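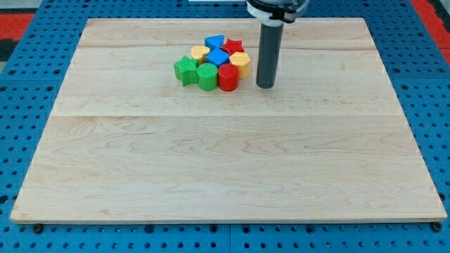

Project report: getting beginners to stay at Flerkbridge Bowls Club

Mulugeta Wolde and Saron Kahsay
February 28, 2022

Aim

Find out why people who try bowls at the open day don't join. The club has 88 members and wants more. Our tutor Mr Laizer set the topic, we picked the club as it's a short walk from college.

What we did

Paper survey, one side of A4, handed out at the indoor rink and left at the bar. 53 came back. Also talked to the coach for the Allard Cup team, and sat in on 2 beginner sessions. Saron did the typing up, Mulugeta did the charts (see appendix).

What we found

Cost is not the main thing. Most people said the fee was fair. The bigger problem was times — nearly all beginner slots are in the afternoon, so anyone with a job or at school can't come. Second was shoes. People didnt know they needed flat soles and felt daft being sent back to the car.

Older members said they were happy to play with new people but the roll-up sheet fills up with the same names. We saw this ourselves at both sessions.

The club spent £800 on leaflets last year. Only a few people in the survey had seen one. Most came through a freind or family.

What we would change

One evening slot a week, starting in March. A line about shoes on the booking page. Two spaces on every roll-up sheet kept for beginners.

Problems

Should of asked for ages. Some forms had the back left blank. We used Proveo for the charts and lost one version, so chart 2 was redone the night before.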